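Probert Hall swap table opens, bow ties and all

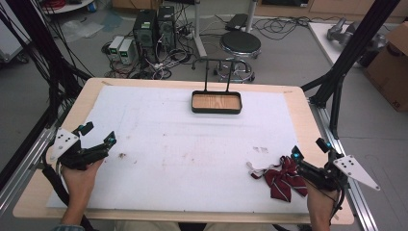

A striped bow tie and a small handled tray on the sorting table at Probert Hall.

Skestow – The clothing and small goods swap is back at Probert Hall, first one since December. Doors at 4, bring up to 12 items. Ties, scarves, trays, desk bits all welcome – no shoes this time, no electrical.

Last swap took in 958 items and 237 went unclaimed. Those went on to the Foltard thrift store. Organizers are asking for formal wear especialy, ahead of prom season. Clean and on hangers if posible.

Parking behind Brisis Bakery, not on the street.

Comments (2)

tealeaf: do they take cummerbunds

Route9mom: Got a great tray there last time, go early

Contact the newsdesk | © 2026 Skestow Local | Back to top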